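Print this page | E-mail this page

18 Sep 2022
By Hiba Rawashdeh

Haberkorn Club Manager: Set-Up Guide
Section 4. Registering a signing before the window closes

Read this section before deadline night. The software will let you register a player in the last minutes of the window, in the same way that a club will let you park in the chairman's space. Both end with a phone call.

You will need the player's signed form, his medical certificate and an administrator login. "I know his agent" is not a login.
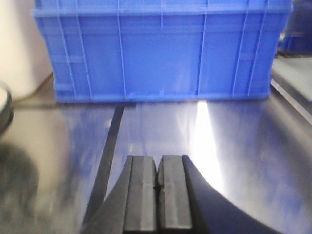

Page last changed: 18 Sep 2022, H.R.

4.1 Open the transfer

1. Sign in and choose Squad, then Incoming.
2. Click New Signing. Pick Permanent, Loan or Trial. Trial players can't play league matches, however well they did on Tuesday's video.
3. Type the player's name exactly as it appears on his form. Nicknames go in the Shirt Name box.
4. Enter the selling club. If it isn't listed, click Add Club and wait for the green tick.

Note: Gumow and Gumow Town are different clubs. They have been different clubs since a falling-out over a goalkeeper, and both will write to you.

4.2 Enter the fee

1. Type the fee in whole dollars, with no commas. A fee of 4000 is fine. "4k plus a friendly" is not.
2. Put add-ons on their own lines. An appearance bonus of 300 needs a trigger, such as a number of league starts.
3. Click Check Budget. A red bar means the board has not approved the money, and clicking again will not change the board's mind.

Caution: Do not enter a sell-on clause as a negative fee. Nallbridge did this in June and for one evening owned most of its own left back.

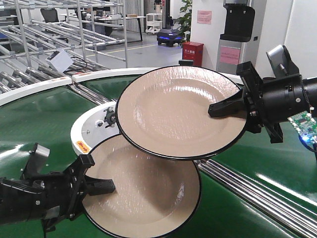 A swap deal needs both players entered before either one can be confirmed. Open the first player, click Link, and choose the second from the list. Until both clubs accept, the system marks the pair as Held, and neither man can be picked by anyone. Think of two round plates held over a conveyor belt, each in its own gripper: while they're both held up there, neither is traveling on the belt. If one club pulls out, click Unlink and start over from 4.1.

4.3 Submit

1. Upload the form and the certificate as PDF files. Photos of a form lying on a car seat will be rejected.
2. Click Submit to League. The button turns gray. Leave it alone.
3. Write down the receipt number - on paper, if you still own any.
4. Check that the status reads Registered before you name him in a squad. Pending is not a kind of Registered.

Note: The Malturex plug-in sends the league a copy of every change, including the ones you undo. Make your mistakes in the practice area, under Help.

Related items
Section 3. Squad numbers and who gets to wear 9
Section 5. Loans, recalls and early returns
Section 6. Suspensions
Known problems with the fixture import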